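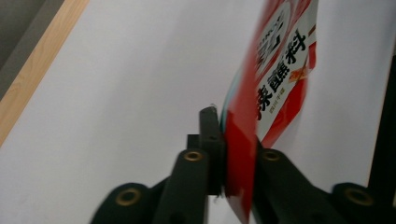
2023年9月8日 零食袋整理 记录

上午把Farías那边送来的一箱拆了，大袋小袋混在一起，先分类再装盒。桌子擦过一遍，白台面反光有点重，下次试试早上不开顶灯。

分法暂定：
大袋：红白的香辣那种，单独放，不进盒
小包：进透明盒
形状怪的（细长条）：先搁一边，等Hòa Kim看过再说

大袋有个毛病，提起来就扭，底下那截老往一边卷，字面朝哪边全看运气。捏边比捏中间好对付，但是容易起皱。Guoqing Jiang说平放的时候先把封口压平再推，试了两次，还行，就是慢。

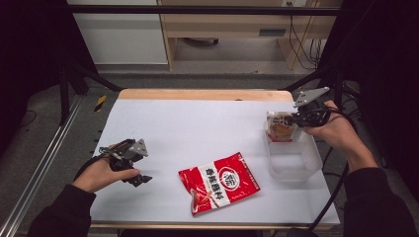

透明盒位置改到桌子右边，靠边。原来放中间太碍事，大袋没地方躺。盒子先不贴标签，Prudero的标签纸粘性太强，撕下来一层胶，上回清了半天。

小包放进去尽量印字朝上，后面查批次方便。Bảo Hoàng问要不要排成行，我觉的没必要，盒子又不深，一眼看得见。
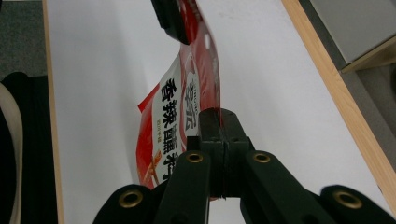

两头一起拿的话袋子会拧成一条，松手以后要重新抹平。记一下：两边方向先对好再提，别急。这个跟Ottmar Schmieder讲过了，他说他那组也一样。

称重：台秤归零飘，100克砝码读数不稳，今天的重量一律不算数。下周换Katville那台再称。

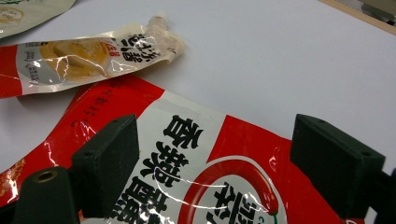
细长的小袋跟大袋摆一块儿还是会搞混，都是红白的，远看差不多。近看好认，小的印着黄色的吃的，像豆干或者豆腐片，大的有个带辣椒的圆标。清单上分开写，不要都写“红白袋”，上次就是这么写乱的。

待办：
- 细长袋定个去处（问Hòa Kim）
- 再要一个透明盒，跟现在这个一样大
- 清单第22行品名写错了，“香辣”写成“香竦”，改掉
- 箱子先别扔，Saulius Krūmiņa要量尺寸
- 台秤送检，单子在我抽屉理

剩下的半箱明天接着拆。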